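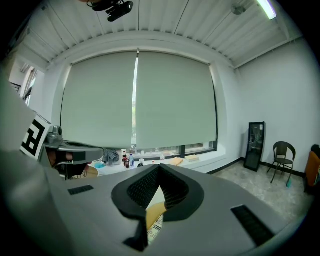 Paper and card on the Laltwood round will be collected separately from everything else, starting with the first Saturday collection in July. Until now it has gone in the mixed bin with tins, bottles and plastic tubs, and a good deal of it has reached the sorting depot in Cerkport too dirty to sell. Each household on the round will get a blue sack for paper and card only. Most of what comes through a letterbox can go in it, and so can most of what an online order is packed in. Printing is fine. Black and grey lettering on white, like the bits showing in the photo, makes no difference to the mill, and neither does coloured ink on a cereal box.

The round covers 1205 homes, including the new houses behind Chung Yard and the flats above the shops on Nando Lane. Sacks will be delivered folded, with a card tag for your house number. Please write the number on in pen before you use the sack. They blow about when they are empty, and last time we tried sacks a lot of them ended up in the stream by the lower car park.

**What goes in the sack**

- Newspapers, magazines and catalogues
- Letters and envelopes, with or without windows
- Cardboard boxes, flattened
- Egg boxes and toilet roll tubes
- Paper bags and brown wrapping paper
- Phone books, if anybody still has one

**What stays out**

- Pizza boxes with grease or cheese on them (a clean lid can be torn off and put in)
- Wallpaper
- Kitchen roll, tissues and wet wipes
- Drinks cartons
- Wrapping paper that springs back when you scrunch it
- Till receipts, most of which have a shiny coating
- Anything with glitter

Drinks cartons are the item we get asked about most. They look like card, but they have a plastic lining and sometimes a foil one, and the mill that takes our paper has no way of separating them. They should go in the mixed bin for now. The depot sends them on to a different plant along with the tins.

Parcel tape is the other regular question. You don't need to peel off every strip. If a box is wrapped round and round in tape, pull off what comes away easily and leave the rest. Staples can stay in too. Polystyrene, bubble wrap and air pillows need to come out before the box is flattened, and those go in the ordinary rubbish unless you can reuse them. Several people in the village sell things online and are glad of clean bubble wrap, so it is worth putting a note on the board outside the hall before throwing away a big bag of it.

Address labels can be left on. If you would prefer not to have your name and address sitting at the kerb, tear the label off and put it in the sack in pieces, or run a thick marker over it. Shredded paper is allowed, but it must be tied inside a paper bag. Loose shreds fall through the bars at the depot and end up as litter on the yard floor.

Collections will be every 2 weeks, on the same morning as the mixed bin. Sacks should be at the kerb by 7 am and no earlier than the evening before. Fold the top over and put the flap underneath, or weigh it down with something the crew can lift off. If it is pouring with rain and your sack is full of newspaper, you may want to hold it back until the next round. Damp card is accepted, but a sack that has stood in rain all night is very heavy to lift and often splits.

Large boxes are a nuisance under any system. Anything that will not fit in the sack can be flattened and tucked behind it, as long as no side is longer than a metre. For more than that, such as when you have moved house or had a kitchen delivered, the skip at Chung Yard takes cardboard from residents free of charge. The yard gate closes at 4 pm and the last car is let in a little before. Vans need to ring the Cerkport depot first, even for household card.

Flats on Nando Lane will have 2 shared bins with blue lids in place of sacks, kept in the store at the back. The store key is the same one you use at present. Please flatten boxes before they go in here as well. One washing machine carton left standing up fills a bin on its own, and then it stays full until the crew come round.

We tried all this on a small scale over the winter, with 9 homes at the top end of Laltwood using sacks lent by the depot. They found that the mixed bin was seldom full by collection day, and most of them were putting the sack out every time. The main complaint was about the handles, which were too short to go over a shoulder. The new sacks have longer ones.

If your sack hasn't arrived by the end of the first week of July, or if you need a second one, leave your house number in the box at the hall or ring the depot between 9 am and noon. Anyone who can't get a sack to the kerb can ask for it to be collected from the door - the arrangement is the same as for the bins, and if you are already on that list you don't have to apply again.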